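Wedding Venue Walk-Through: Reception Hall Checklist
November — Dilek Değirmenci

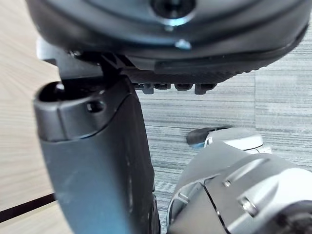
Dark housing with ridged band, seen close up.

1. Exits: 2, clear. OK.
2. Seating: 109 chairs against a plan for 109. OK.
3. Aisle to head table: narrow at table 7. Move table 7 toward the wall.
4. Candles: glass holders only. Rinaldi to confirm.
5. Cake stand: level. OK.
6. Dance floor: one raised edge — tape before guests arrive.
7. Extension cords: 21, almost all taped. Recheck at 4 p.m.

Recent
Lilus: Table Linens by Size
Tokton Tent Hire Terms
Seating Plans for Long Rooms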